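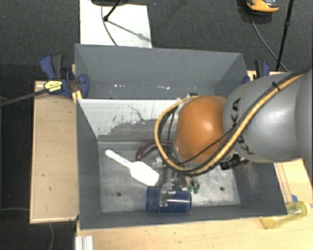 Spring swap at Lepik hall - quick notes before I run

Doors at 10, same as last time. Bring clean stuff please, we got two bags of damp coats in the fall and they went straight out again. Kids' shoes, rain gear, jigsaw puzzles (all the peices if you can!), garden pots. No mattresses, no car seats.

Drop-off is the side door on the Prilholm road, not the front. The front sticks. Tables are sorted by size this year, and books have moved to the back room next to the kitchen.

Tiina Mustonen is doing the mending corner again - buttons, zippers, hems. If you want a zipper done, get there early, she leaves at 1. She could use dark thread, black or navy, and a spare pair of scissors.

Coffee and buns 2 dollars, money goes to the roof. We're at 3000 now, which pays for the gutters but not the part over the stage. Still waiting on a second quote, should have it by July.

Parking - field is soft so use the school lot in Gomum and walk over. The 69 bus stops right outside too.

Leftovers go on the free table after 2. Anyone with a trailer who can do a run at closing, call the hall and leave a mesage. Thanks all, more next time.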